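Docs > Flarulex > Grasp planner > FAQ

Questions I keep getting about the Flarulex grasp planner

Last updated Nov 6, 2023

What does it do, in plain terms?
Flarulex takes a point cloud, picks a spot to grab, and hands a path to the arm controller. I wrote it as a small add-on for Roltemis, so if you already run Roltemis you can have it going in one evening. It doesn't do the low-level motor stuff, and please don't ask it to!

Why does it pick such weird grasps on thin things?
Ah, my favorite. Up until August the scorer only looked at how wide the object was at the grasp point. That was fine for mugs and terrible for anything flat – it kept trying to grab the broad face and gave up when the fingers couldn't open that far. Now it scores edge-on grasps too, and it'll happily close across the thin side of something long if the wrist can get there. Set edge_bias to 6 to start with and go up to 8 if you mostly handle flat stuff.

Can I use just the wrist camera?
Yes, and I mostly do. Up close you get a view like the one below, with the fingers coming up from the bottom and a long white piece with pink-red edging held between them. The finger mask matters a lot at this range, so redo it whenever you change fingertips (I forget this every single time).
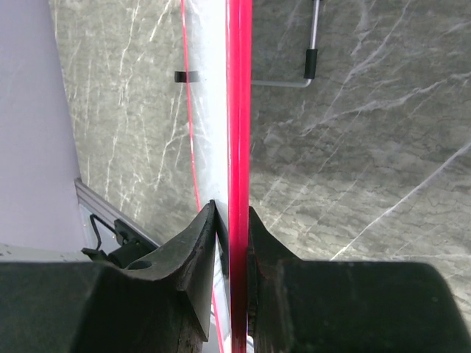

Kun wrote in to say that the mask alone wasn't enough, and that glossy surfaces still left holes in the depth until hole_fill was switched on before the planner ran. I tried that order on my own setup and agree, so it's the default now. If you have an older config file, the old order is still in there and you'll need to swap the two lines by hand.

How much data did you test on?
The test set has 2,508 saved grasps, and 729 of those are thin or flat objects. They're all in the Pistura format – the loader is in the tools folder.

It says "no valid plan" and stops. Now what?
Nine times out of ten the floor plane is off and the planner thinks the fingers would hit it. Run the plane check, look at the overlay, and nudge the height until it lines up. Still stuck? Send me the log with the verbose flag on.

Contact | © 2023 Flarulex | Back to top

We use cookies to remember your settings. OK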